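Grundport Shared Workshop – Two-Arm Build, Pre-Run Safety Checklist with Comments
Revision of March 11, 2021

Please go through the whole list before the arms get power, even if you only want five minutes on them. Mark each line OK, FIX or N/A, and write a comment if there is the slightest thing to say. The comments left below are from the last full inspection, and I have kept them in because they are more useful than the ticks (and because I do enjoy reading them back). The checklist is pinned up by the fuse box and a copy lives in the Condum binder, which is the fat one with the broken ring.

SECTION A – POWER AND STOPPING

A1. Main supply switched off at the wall before anyone touches a joint.
OK. The new switch has a lovely firm click. Please don't go back to the extension lead with the rocker on it, even for a quick test.

A2. Emergency stop pressed and released, both arms go slack or hold as set.
OK on both. The left one took a second press the first time, so I cleaned the contact and tried it 20 times more without a miss. I'd still like a spare button in the drawer.

A3. Supply voltage and fuse rating match the sticker on the Rosenthal power box.
OK. The sticker is peeling again, so the box number is 3483 in case it finally goes.

A4. Stop button within reach of wherever the operator is standing.
FIX. The lead is long enough for the usual spot and no farther. If you like to stand on the other side, move the button first, then start.

SECTION B – ARMS AND GRIPPERS

B1. All bracket screws snug, checked by hand with the short driver.
OK. One on the right bracket turned a little under the driver – a quarter turn, no more – and I have put a paint dot on it so we can see if it creeps.

B2. Finger pads seated and free of grit.
OK after cleaning. Sticky tape residue is the worst thing for them. A damp cloth works fine and you don't need the strong cleaner.

B3. Each joint moved gently through its travel with the power off, listening for grinding.
OK. There is a soft tick in the left elbow that has been there from the first day and hasn't changed. If it ever turns into a crunch, stop and write it down.

B4. Speed limit set to 70 on the Nurneck controller for any session with people nearby.
OK. I know it feels slow. It is supposed to feel slow, and you will be very glad of it the day something catches.

SECTION C – CABLES

C1. Cables outside the arms have enough slack for full reach, with no loop big enough to snag.
FIX. Run each arm out as far as it goes and look at the cable from the side. I would love somebody with patience to try shorter ties here, two per forearm, and tell us how it went.

C2. Connectors pushed home, no bare wire, no tape standing in for a proper sleeve.
OK for the power connectors. I will go over the signal side again when the new sleeves come.

SECTION D – WORK AREA

D1. Items for sorting kept within the reach of the arms, and nothing on the table that you would be sorry to see dropped.
FIX. Glasses, game controllers and anything else with a life outside the workshop should go on the shelf before the run.

D2. Floor around the mat clear enough to step back without looking.
FIX. Packaging gets away from us so easily, and I am as guilty as anyone.

D3. Closed shoes for everyone inside the working area. No sandals, no bare feet.
FIX. I know the room gets warm, and in July it will be worse, but please keep a pair of old sneakers by the door.
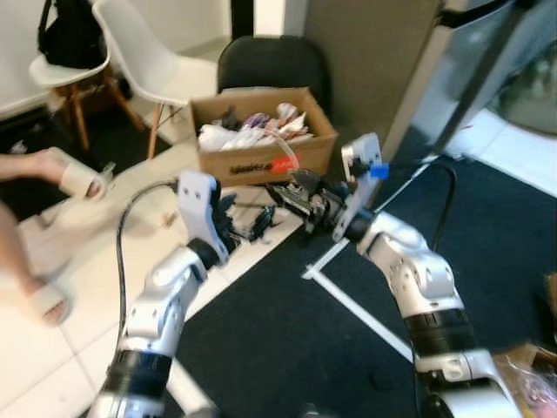
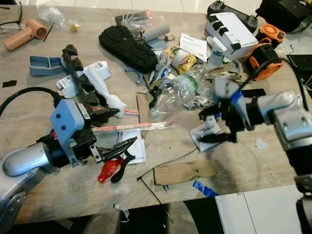
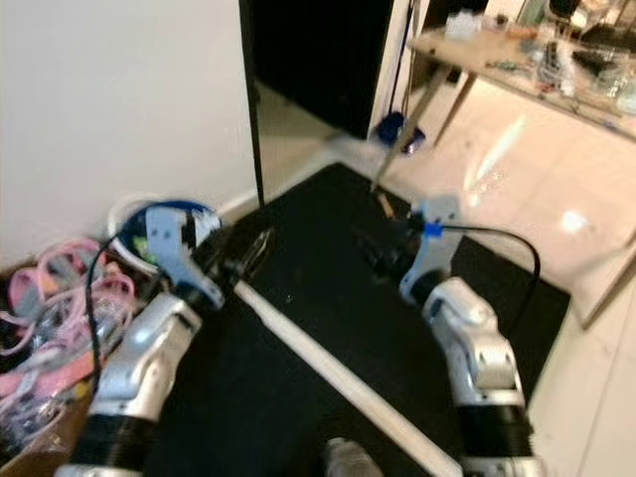 D4. Chairs and bags kept back from the arms, with at least 300 millimeters to spare at full stretch.
FIX. Use the wooden gauge stick and not your eye, and do it with the arm at its longest. Bags on chairs count as part of the chair – straps have a way of hanging down just where you don't want them.

D5. Table legs steady, no rocking when you lean on a corner.
OK. I leaned on all the corners and then rather rudely sat on one.

SECTION E – AFTER THE RUN

E1. Arms parked, power off at the wall, stop button left pressed in.
OK.

E2. Scraps sorted into the two bins, and anything sharp wrapped before it goes in.
OK, mostly. The plastic bin was full and I took it out.

E3. FIX items copied to the front page of the binder with your initials.
Done. Five open, all in A, C and D. Please cross them off in pen when you have dealt with them, and leave the old comments readable underneath.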